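Lasau Straits Forum > Regional affairs > Fishing rights talks moved to November

Kokard
Posted 07:42
The foreign ministry says the fishing rights talks with our neighbours across the strait are now in November, on the edge of the trade meeting. No separate session. Last year they had two full days to themselves and still only agreed a hotline. Does anyone think a side meeting is enough?

gromura_north
Posted 08:05
No. The trade meeting has a packed agenda and the ministers fly out the same evening. They will read out last year's statement with the dates changed.

Padraig K
Posted 08:31
I don't agree. A side meeting is where you can talk without the cameras. The hotline came out of a dinner, and the two full days beforehand produced nothing. I worked on the port side for 30 years and most of what got settled was settled in corridors.

gromura_north
Posted 08:40
The hotline has been used twice, Padraig. It rings in an office that shuts at five.

Padraig K
Posted 08:52
Twice more than before it existed.

shawky_boats
Posted 09:17
I'd like them to deal with the permits first. There are 124 boats registered in our harbour and every skipper has a different idea of where the line is. The chart the ministry gave out doesn't match the one the coastguard uses. My cousin was turned back in the spring with a valid permit on board and lost the whole trip.

Kokard
Posted 09:26
Which chart did he have, the old one or the reissued one?

shawky_boats
Posted 09:33
Reissued. The coastguard had the old one.

Ghizlane Chraibi
Posted 10:10
I went through the Straits Review piece on this last night. The argument is that both governments prefer the line vague, as neither has to explain a loss at home. I think that is right about our side. I'm less sure about theirs, they have an election coming and the fishing towns vote. The part about the permits starts on the last page.

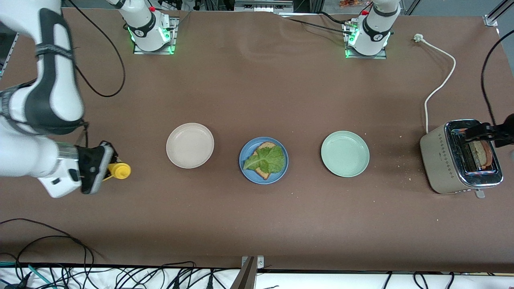
Two white robot arms over a brown table with three plates and a toaster

The author wants a joint permit office in Lasau, staffed by both sides, with one chart. It was proposed before and dropped over who would pay the rent.

gromura_north
Posted 10:24
A joint office means accepting that they have a say in our waters. No government here will sign that before the budget is through.

Ghizlane Chraibi
Posted 10:38
They have a say already. The agreement in force gives both sides inspection rights in the middle zone. Read article four.

gromura_north
Posted 10:51
Inspection is not the same as issuing permits.

Ghizlane Chraibi
Posted 11:02
Fair, I'll give you that. I still think one chart would be a start, with or without the office.

shawky_boats
Posted 11:15
One chart would do me. Who do we write to?

Padraig K
Posted 11:29
Fisheries desk at the ministry, and copy in your member. Put the permit number and the position where he was stopped. Don't send them an essay.

Kokard
Posted 12:03
Thread 3351 has the address and a letter someone sent last year. They did get a reply, though it took until after the season closed.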